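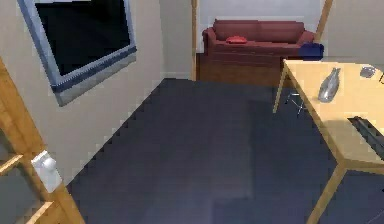

Fig. 1. Simulated living room, with sofa, table and a metal bottle lying on its side.

2021-11-29
Course handout, Household Robotics, week before the December break
Posted by the course instructor

Today we look at Jiltholm, the simulator package that Hinel would like our department to buy. You will be using the trial version for assignment four, so read this before you install it and again after you install it and something goes wrong.

What you get

Jiltholm is a program that draws rooms and lets you send a pretend robot through them. The base kit has 44 rooms. The full kit has 99, and costs $2,779 a year for a teaching lab. Hinel's brochure calls the rooms "indistinguishable from home." Look at Fig. 1 and consider what sort of home they grew up in. The edge between the carpet and the left wall goes up in little steps, and the window has a black pane, so it is either midnight or the outdoors costs extra.

None of this matters as much as you might think. A robot that only needs to learn where the floor stops can do that in an ugly room. A robot that has to tell a dish from a computer mouse on the back of that table will have a harder time, and so did I.

Before you pick any simulator, write down what your robot has to see. Then open a room at the resolution you will train at (not the one on the brochure cover) and check whether you can see it yourself.

Things worth noticing in the room

Glass in the door. Range sensors in real houses often miss glass or get confused by it. Jiltholm's default sensor treats every pane as solid wall. Your robot will be very brave about patio doors later in life.

The raised alcove. The sofa sits above the carpet on a dark brown base. A planner that works from a flat map will send a wheeled robot straight at it. Turn on the height layer under Settings, where it is off by default for reasons known to Hinel.

The bottle. Shiny, narrow at the neck and tipped over, so a grasp planner that assumes bottles stand up is in trouble from the start. Reflections are painted on in fast mode and computed in slow mode. Use slow mode for anything you hand in.

How it compares

Paredes has fewer rooms and better light. It also runs at a pace that will let you take up knitting. Drerer is free, and its manual reads like it. For path planning I would take Jiltholm. For picking things up, Paredes, if you start early.

Assignment four

Run 50 trials from the carpet to the near side of the table, with the height layer off and then on. Report failures by type. "It got stuck" is not a type.

Comments

The installer wants a license key even for the trial. Is that right?

Yes. Type the word trial in the box. I wish I were kidding. (Instructor)

Height layer on, and now mine won't leave the start point at all. Technically zero collisions?

Report it as a planning failure. Nice try. (Instructor)

Can we use Drerer if we already have it working?

If you already have it working, please come to office hours and show me how. (Instructor)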